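4.2 Adding a property to the portfolio register

You need the Manager role in Skanivov and the signed lease schedule for the building.

1. Open Register and select New Property.
2. Enter the street address and the owning entity.
3. In Rentable Area, type the figure from the lease schedule, for instance 1,320 square feet.
4. In Leased Area, type the total under signed leases, for instance 1,044.
5. Select Save. The property is listed as Draft.

Caution: Changing the owning entity after the first rent roll is posted clears all open invoices. 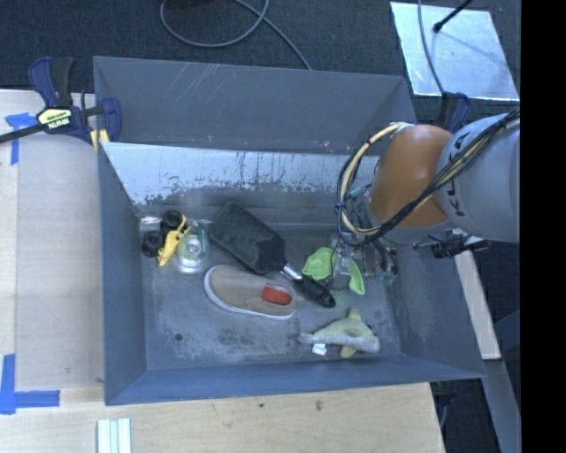

Can I enter a building that has two owners?
Add each owner under Entities first, then split the property on the Shares tab. The shares must total 100 percent.

6. Open the draft and check the lease dates.
7. Select Activate.

Note: Draft properties are left out of the quarterly investor report. Vacant suites are entered as described in 4.3.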